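Chapter 13

# Surfaces and Small Storage

The last chapter dealt with wardrobes and linen. The furniture in this one is smaller and is handled far more often. A bedside table may be touched before anything else in the morning and after everything else at night, and it collects whatever comes out of pockets and bags. In a guest house or care home it is also the piece a resident is most likely to regard as their own, even when the building owns it.

By the end of the chapter you should be able to:

- clear and reset a bedside surface without losing or mixing up a person's belongings
- decide what belongs on top, what belongs inside and what should leave the room
- handle lamps, bulbs and glassware safely
- fill in a room sheet that another worker can follow

Key words: *surface*, *reach zone*, *holding tray*, *spare*, *stray*.

## 13.1 What gathers on a bedside table

The objects on a bedside table fall into two groups. Some are used where they stand, such as a lamp, a tumbler or a box of tissues. Others have stopped there on the way to somewhere else. We call these strays. A light bulb is the commonest stray in domestic rooms. Someone takes it out of a fitting or brings it in as a spare, puts it down, and it stays.

The cabinet below has lost its doors, so the inside is as much on view as the top. A glasses case and two bulbs of different sizes share the surface with the lamp and the tumbler.
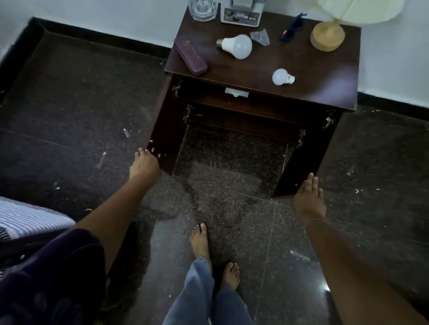 ## 13.2 Sorting by reach

Enikő Boros, who trained room staff at Fadach, taught sorting by reach. Sit on the edge of the bed and stretch out an arm without leaning. Whatever the hand meets first is the reach zone. Things needed in the dark go there: glasses, water, the lamp switch. Tissues can stand behind them, as they are easy to find by touch. Spares go on the shelf or in the drawer.

Glasses deserve particular care. A case near the front edge is easy to reach and easy to knock off, so lay it lengthways along the edge and keep the tumbler well back. In the arrangement shown next, the tumbler has a coaster and stands at the back corner, and a bulb has its place in the open space under the top, next to a white plug adapter.
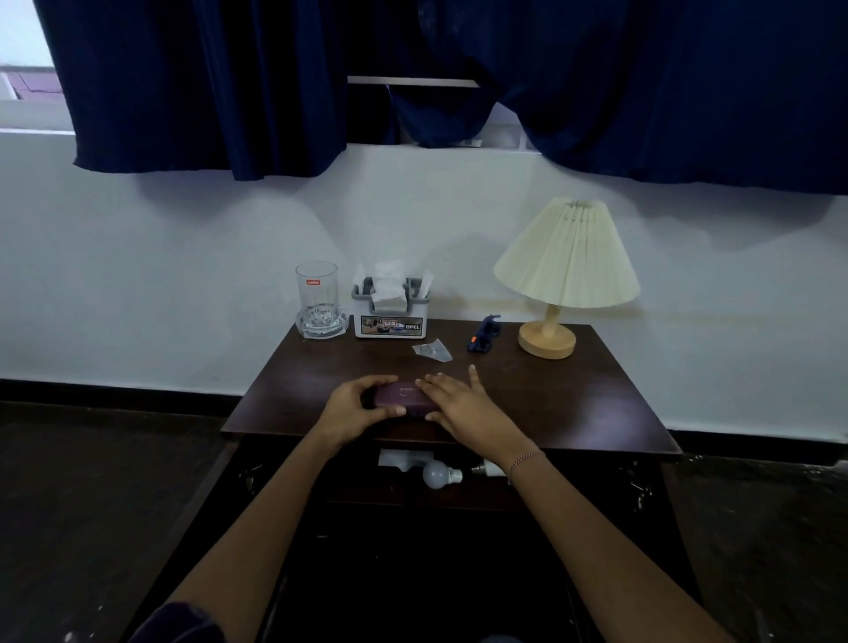 170

Small loose parts need a rule of their own. Screws, clips and fittings should stay in the packet they came in. If there is no packet, use a clear bag, write the room number on it and enter it on the room sheet. Never tip parts into a drawer. At the Jeltholm house, where Vesela Vasić kept the records, 51 items were entered as "unknown fitting" in a single February, and only 18 were ever matched to the thing they came from.

Personal items are not sorted by the worker at all. They are lifted, the surface is wiped, and they go back in the same place unless the resident has asked for something different.

## 13.3 Moving a lamp

A table lamp is often the tallest object on the surface and the one most likely to be damaged in cleaning. The weight is usually in the base, and the shade gives no safe grip. Follow this order:

1. Switch off at the wall and unplug. Let the bulb cool.
2. Move glass and loose objects out of the path of the flex.
3. Take hold of the base or column with both hands. A fluted glass column should be gripped from both sides, with the fingers spread.

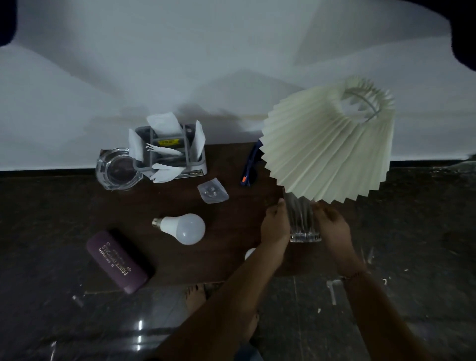 4. Carry the lamp low and close to the body, then set it down on a flat, dry surface.
5. Dust a pleated shade with a soft brush, working along the folds from top to bottom.
6. Return the lamp, check that the shade sits straight and plug it in last.

If the bulb is to be changed, compare the caps before going any further. Bayonet and screw caps do not fit each other's holders, and a bulb that has lain on a table for weeks may belong to another room altogether.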